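What the Ellero quote left out

April 14, 2023

The quote for the Ellero cell came back last week and I've been grumbling at it since. The arm is priced fairly enough. Then comes a line for "integration support," up to 500 hours, with no word on who decides when we've used them.

Trositz wants 3267 dollars a year for the simulation license on top. Their pitch is that you work out the whole job on screen and buy the hardware once you know it fits. Fine, I've been at it on the trial for 4 evenings.

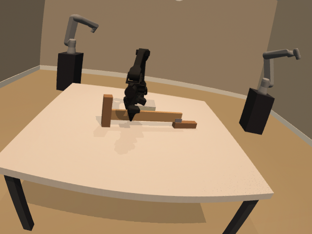 My trouble is with what the savings sheet does next. It takes a good run in software and books it as a good run on the floor. Real lumber warps. Real grippers wear out, and spare fingers aren't in the quote at all. I asked Rawashdeh's sales desk the same question about their package and got a brochure.

So the budget I'm sending up has 3 lines: one arm, spare parts, and the license for a single year with no auto-renewal. The Elon line can wait until July. If Trositz wants the second year, they can show me one cell where the screen numbers held up. I've asked twice now.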